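Keeping the Druton bench honest

By Dariusz Wróbel

The first thing you learn on the Druton bench is to keep your hands off the keyboard. Before anyone powers up the two arms, there is a round of checks to do with a hex key, a torch and a soft cloth, and I have come to love it!

I spent a day with the team at Trajkovski, a small workshop that teaches pairs of arms to sort and pack light goods. Their cell had logged 2,176 hours, and the job on the list was a full going-over: bolts, cables, fingers, zero positions. It sounds dull. It was one of the best days I've had in a workshop all year.

Bases come first. Each arm sits on a plate near a side rail, and a plate that has crept even slightly will spoil every reach that follows. Trajkovski's fitters go over the bolts in a cross pattern, mark them with a paint pen and write the date on a card - old-fashioned, and quick to read six months later.

Cables come next, and this is where most of the trouble starts. A wrist cable needs enough slack to let the joint turn all the way, but a loop that's too generous will catch on a crate. The crew move each arm by hand through its whole reach, slowly, watching the loop the entire time (I was allowed a go, and grinned throughout).

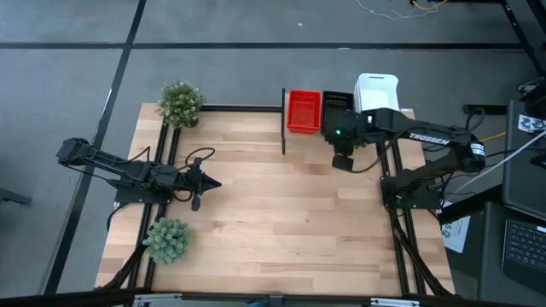
How often does a cell like this need its zero positions checked?

Every 41 hours of running at Trajkovski, and straight away after any knock, however gentle it seemed.

The check itself is lovely to watch. The arms are sent to four points on the tabletop, one after another, and the fitter slides a feeler gauge under the fingertips at each. If one point is off, they look at the fingers. If all of them are off the same way, they go back to the base plate and start again.

Fingers wear faster than anything else. The last set managed 1,090 hours before the tips began to let thin packets slip, and the spares live in a tin marked Bramo, after the cell's first control program. Swapping a pair takes a few minutes and two small screws, one of which I dropped - it had rolled under the bench, and finding it took longer than the swap.

The last job of the day was a slow run with both arms at quarter speed and a hand resting near the stop button. Then the card was signed and pinned up beside the one from December.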